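1 January 2020

Up at six for no reason. Nobody else awake. Made tea in the one mug not packed and drank it standing up, then off to the old place with the car keys and half a roll of tape. New year, same boxes.

Plan was the last room. Cables. Have been putting the cables off since the start of December and now there's no more December to put them off into.

Letay got there before me, naturally, already sitting on the floor with her shoes off sorting power leads by length. By length! I said by plug surely. We had a short discussion. By plug won, then she went back to doing it by length inside the plug piles, so really we both won. Hagos rang at nine to say he'd be late, rang again at ten to say he was still going to be late. Didn't ring a third time.

Things found so far: the long extension lead I accused Trevor of pinching. (Have not told Trevor.) Two chargers for the phone I had before the phone before this one. The Wavlow speaker, no cord. A cord that might be the Wavlow cord, didn't fit. A bag of wall plugs. The receipt for the Flelto shelving, which would have been useful when we took the Flelto shelving back and they wouldn't have it.

Rules, as agreed with Letay, writing them down becuase we'll argue otherwise. Anything with a known machine goes in with that machine. Anything black and long and nobody knows, goes in a box, the box gets a date, and if the box isn't opened by winter it goes to e-waste. Anything frayed goes now. Letay wants to test each one. With what? She has a little tester apparently, a Joltell thing, it's at home, in a box.

Floor has come up beautifully though. Did it yesterday with the hired polisher, on hands and knees at the corners, and my back is telling me all about it today. That green I've complained about for years and now it's shining like a pond I'm a bit sorry to be leaving it. All the ceiling lights in it. Letay slid across in her socks. I did too, once, wont be doing that again.

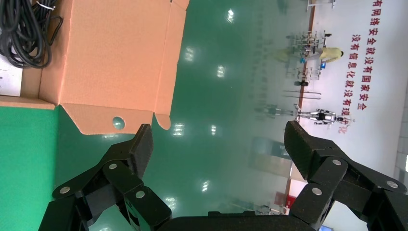 Anyway the cables. By lunch we'd done most of it. Or we'd done the easy ones and rolled the rest up together, depends who you ask. Letay's coils are neat, tied with a twist of wire, mine look like something the cat brought up. She redid two when she thought I wasn't looking.

Lunch was rolls from the servo, everything else shut. Ate on the step in the sun. Rongrong came past with the trolley she'd promised and a container of dumplings left over from her New Year's do, so second lunch. She won't take the trolley back until the end of the week so that's one worry gone. She asked if we were taking the big red lettering off the wall and I said not on your life, not my wall, not my ladder. Agent can sort it. Must email the agent about it, and about the baseboards, there's a scuff I'm fairly sure was there when we came. Have photos somewhere. Must find photos.

Money, before I forget. Van is $529 for the day incl. insurance, paid the 200 deposit, so 329 on pickup. Trevor says his brother in law would've done it for 300 and a slab. Trevor says this AFTER I paid the deposit. Bond is the big one, 4000, and I want every cent of it, hence the floor, hence the back.

Hagos turned up at two with Henok and a great deal of energy, wanted to carry things. Nothing to carry, all of it half packed. Gave them the whiteboard. They took it down to the car, it didn't fit in the car, they brought it back up. Then Henok had a look through the cables pile and pulled out the one for the Virk printer straight away, the one I'd bought a replacement for in winter. It had been in with the lamp stuff. Felt a bit ill. Put it in the printer box, taped the printer box, wrote CORD IS IN HERE on all sides.

Ran out of tape at three. Hagos went for more, came back with masking tape. Masking tape! Used it for labels.

Got a bit sad round four when the others had gone down. Room sounds different with nothing soft in it, every footstep comes back at you. Stood there a while. Seven years, near enough. Remembered Letay's birthday with the fold-out tables, and the time the heater died and we all worked in coats. Then remembered the parking and felt better.

Still to do: proper tape. Bulbs. Email agent (wall, scuff, key for the side gate, which I think Trevor has). Ring about the internet being cut off, they said up to ten working days and I haven't started. Take Rongrong's container back and put something in it, can't give it back empty, mum would know somehow. Find the cord for the Wavlow or give up on it.

Home by six. Cold chicken, half a beer, feet in the bath. Letay's texted to say she's found the tester and can we open the mystery box again tomorow. Have not answered. Bed.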